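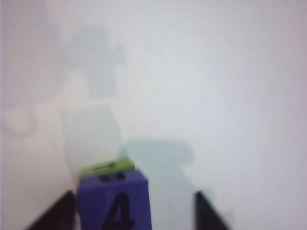
Purple block with the numeral 4.

Lending shelf at a branch library: deposits, late returns and missing pieces

Palville Community Help > Libraries and Public Services
Posted 17/11/2025 by Fiachra Kavanagh

Our branch library is preparing to lend toys, puzzles and learning sets to registered families beginning in May. The collection stands at 110 sets, many of which contain small or loose parts. We are seeking advice from other institutions on three matters before the borrowing rules are put before the board.

First, should a deposit be required, or does a deposit discourage the families the service is meant to reach? Second, what loan period is reasonable? Our books are lent for three weeks, but a set that is out for three weeks is seen by very few children in a year. Third, how should staff treat a set that comes back with one piece missing? The draft rules state that the borrower must pay for the whole set, and several members of staff consider this too strict.

The branch has 1,434 active cardholders. The catalog runs on Mosteo, which allows a note on each item but does not keep a parts list. 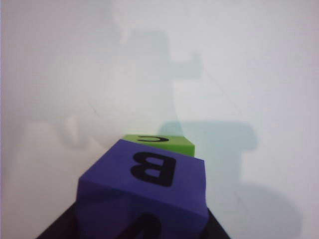 2 replies

Pádraig Nic Giolla

I managed a similar service for 8 years and would offer the following.

Deposits. We began with a deposit and withdrew it after the first year. Refunds took up a great deal of desk time, and parents on low incomes simply did not join. A signed borrowing agreement, kept with the membership record, served us better. The agreement should be one page long and should name the adult who is responsible for the loan.

Loan period. Two weeks, with one renewal if no other family has placed a hold. Late fees should match those for books. Where the library charges none for children's books, it should charge none for toys — a separate scale will cause arguments at the desk.

Missing pieces. The draft rule is indeed too strict. Please consider sorting the collection into two groups. In the first are sets that remain usable when a part is lost, such as building pieces, play food and foam letter and number cubes.
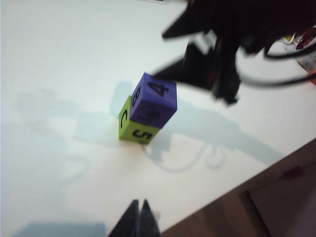
In the second are sets that are spoiled by a single loss, including most jigsaws and board games. For the first group, record the loss and take no action until the set is no longer worth lending. For the second, allow the family 30 days to find the part, and only then charge for a replacement. Most parts come back within that time, usually from under a car seat.

As to the catalog, print the parts list on a card and fasten it inside the lid. The Mosteo note can then read "see card." Staff should check the contents at return while the borrower is present, if the desk is quiet enough to permit it. A set returned through the book drop should be marked unchecked and kept off the shelf until the next morning.

Cleaning should also be covered in the rules. Hard plastic may be wiped with the cleaner already in use at the branch, provided the label allows it. Foam should be wiped with mild soap and water and left to air dry before it is bagged.
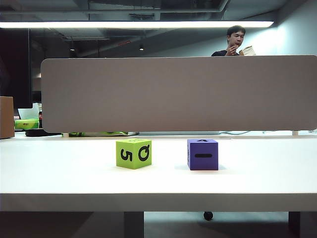 Cloth items were the greatest burden on our staff, and we eventually stopped accepting them as donations. I would also advise a written donation policy before opening day. Once a service of this kind is announced, bags will be left at the door, and a good part of what is in them cannot be lent.

Sartori

We use zip bags and they are fine. The ones from Hinico split at the corners, so get the heavier kind. We bought a box of 500 and still have plenty. No view on deposits, as our town does not permit them. Check whether yours does before you spend time on the question.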